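Print this thread | E-mail this thread

Cold-proofing oatmeal batter overnight, does it matter?
Posted by Miyuki Hosoda, November

So I've been making the overnight pancake batter from the Jilline newsletter every Tuesday and I can't decide if the long rest does anything. I split a batch, one half in the fridge for 21 hours and the other half cooked right away. The rested half was thicker and a bit sour. My husband liked the fresh one better, which annoyed me.
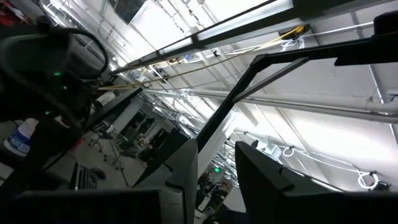 I use rolled oats, buttermilk, two eggs and a spoonful of brown sugar. No baking soda until morning. Does anybody here soak longer than a day?

Isamu Sakamoto wrote:
I do two nights and I'd never go back. The oats go soft all the way through and you don't get that gritty bit in the middle. Your husband is wrong, sorry!

Tomoyo Takeda wrote:
Two nights is too much for me – mine smelled like old yogurt by the second morning. I think people give the soak credit for what the buttermilk is doing. Try it with plain milk and a squeeze of lemon, cooked the same day, and see if you can tell. 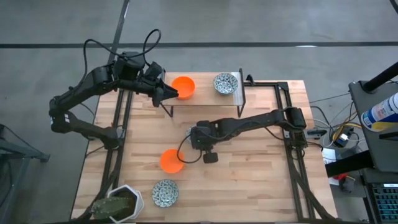 Also, what oats are you buying? The quick kind turns to paste whatever you do. I switched to the thick ones from Tratier and had to add more liquid, maybe a quarter cup.

Miyuki Hosoda wrote:
Just store brand, the big canister. I'll try the lemon thing this weekend.

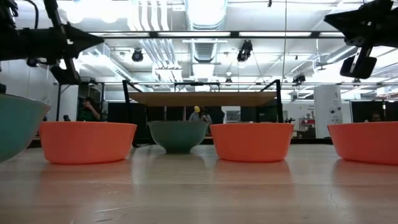 Splitting a batch is a pain if you only own one mixing bowl, so get a few out before you start. I'd go by color if you can, say the plain milk in a green bowl and the buttermilk in the orange ones, and then you don't need tape or a marker (my tape always falls off in the fridge anyway). Wide ones are easier to ladle from, too.

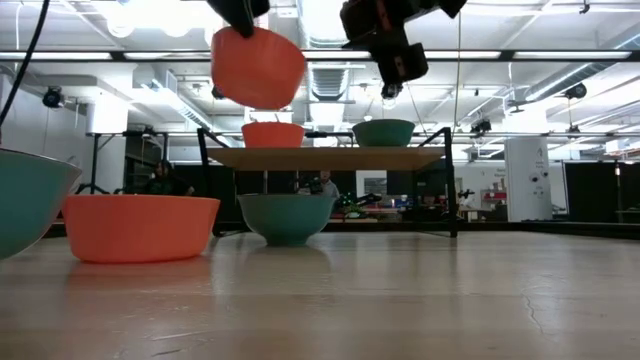
Yoshinori Uchida thinks the whole test is no good unless the griddle is the same heat for both halves. The second batch always browns better, he says, so cook one of each side by side.

Reader comments (3)

Mayu Nakajima: Fair point on the griddle. Mine takes forever to settle down.

Isamu Sakamoto: Still two nights. Lemon is cheating.

Tomoyo Takeda: It's pancakes, Isamu.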